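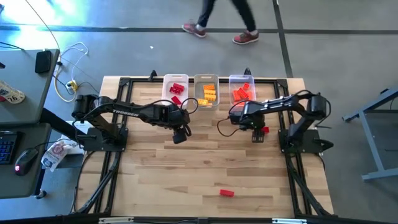

Matúš Bednárik joins Brerken Chambers as a tenant

24 June 2025

Brerken Chambers is pleased to announce that Matúš Bednárik has accepted an offer of tenancy on completing his pupillage under Vlasta Machala. He will practice in employment and public law.

In April he assisted in the Marras appeal, which concerned the pension rights of 300 former dock workers. Before coming to the bar he advised tenants at the Piltholm Law Center.

8 shares | 0 comments

Related items
Pupillage applications: dates and guidance
Vlasta Machala appointed to Ganditis inquiry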